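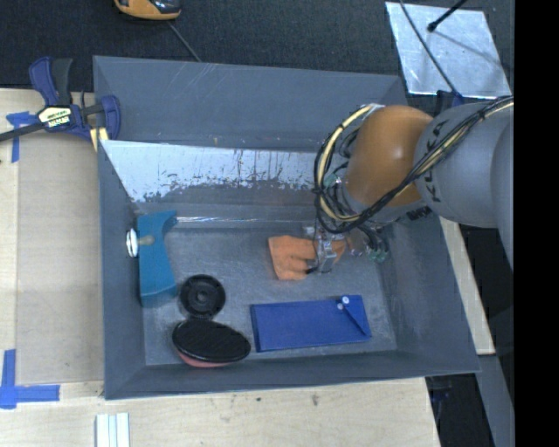 Cell 2 care sheet: bin picking
Handout 4, Automation Lab. Instructor: Merle Bright

Before you start
Hit the stop button, then hang your tag on it. The arm has no opinion of you either way.

Bin
Line the bin up with the blue tape corners on the table, then tighten the clamp. If you have to move the tape, you have to redo the calibration, and that takes all afternoon.

Cables
Follow the bundle from the forearm down past the wrist. Check every tie. The loop needs slack for a full wrist turn – a tidy loop is a short loop, and a short loop is a repair order.

Gripper
Wipe the fingertips every 100 picks. Swap them at 2000, even if they look fine to you. Check the air fittings by ear with the pump on and the arm stopped.

Log
Write down the pick count and your initials. The last entry in April reads "287, seems ok, W. Bolger." Warrick has since been asked what "seems" means.

Spare fingertips are in the Cosgrove drawer, second from the top.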